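Sorting and Packing Helper, Toy Room, part-time

Sarmiento is a small toy lending library, and we are looking for a friendly, patient person to help us sort what comes back and get it ready to go out again. We look after 2,000 play sets, which go to families and preschools, and every one of them passes over our tables on its way home to the shelf. If you are the kind of person who finds a muddled toy box oddly restful, please read on!

Returned sets are tipped into big plastic bins and wheeled over to the sorting area.

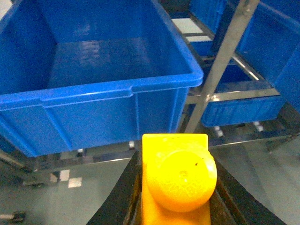

You would take one set at a time, spread the pieces out, and check them against the card. Most people find their own rhythm within a week or so, and we would much rather you took your time than hurried. 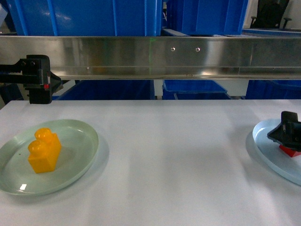

Your main job would be matching pieces to sets, and we have a simple way of doing it that everyone sticks to. Small parts are sorted onto colored plates, so a yellow brick might go on the green plate and a red block on the blue one, and then each plate is packed as its own group. It sounds very plain – and it is – but it keeps the little things from wandering off.

What the work involves

Checking and sorting returned pieces
Putting odd or worn parts aside for Doina Petkov, who handles repairs
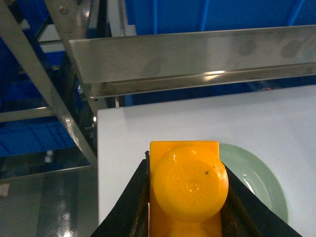 Packing finished sets and labeling the boxes
Wiping down the tables at the end of a shift

Shifts are four hours long, mornings or afternoons, and we try hard to fit them around school runs and other jobs.
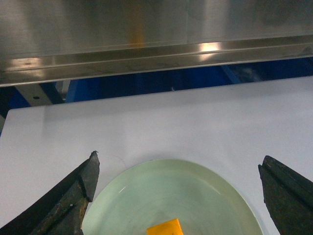
You don't need any experience, though good eyesight for small parts helps, and you should be comfortable standing for part of the day. We have 2 places open, starting in October 2020. To apply, write a few lines about yourself to Harsh Chauhan at the Sarmiento front desk.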